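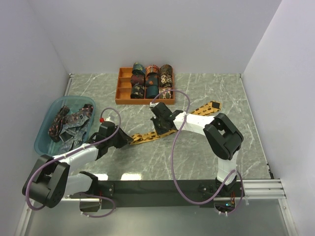 Figure 6. Two-arm cell with a necktie at both grippers; rolled ties in the tray behind, loose ties in the bin at left.

6.2 Good practice for shared handling of soft items

These notes cover the house rules used in the practical sessions. They supplement the risk assessment for the cell and do not replace it. Read them with the Golley handout on cable management.

Terms. A "shared hold" is any period in which both grippers are in contact with the same item. A "clear bench" means no item on the work surface outside its tray or bin.

Rule 1. Both arms run at reduced speed during a shared hold. The limit is set in the cell configuration and must not be changed from the operator's screen.

Rule 2. Neither arm may pull against the other. Cloth gives very little warning before it goes taut, and the force reading lags. If the reading rises on both wrists together, open one gripper first, then stop.

Rule 3. External cables need enough slack for the full reach of the wrist. Move each joint by hand through its range before power is applied. Check that no loop can catch on an elbow or pass under a gripper. Ties near the base should hold the cable without pinching it.

Rule 4. Trays and bins stay within reach of at least one arm and outside the swept volume of both elbows. Mark their positions in the session log.

Rule 5. Hands stay out of the enclosure until both arms report a stop. A pause in the program is not a stop.

Logging. Record the item, the arm that made first contact and the reason for any halt. The Vurnstead set used in the coursework has 1,328 logged runs, of which 76 were halted by the operator. Darcy McIntyre will release the file in January.

Reading: Paquette, I., course notes, part 2, sections on force limits and release order.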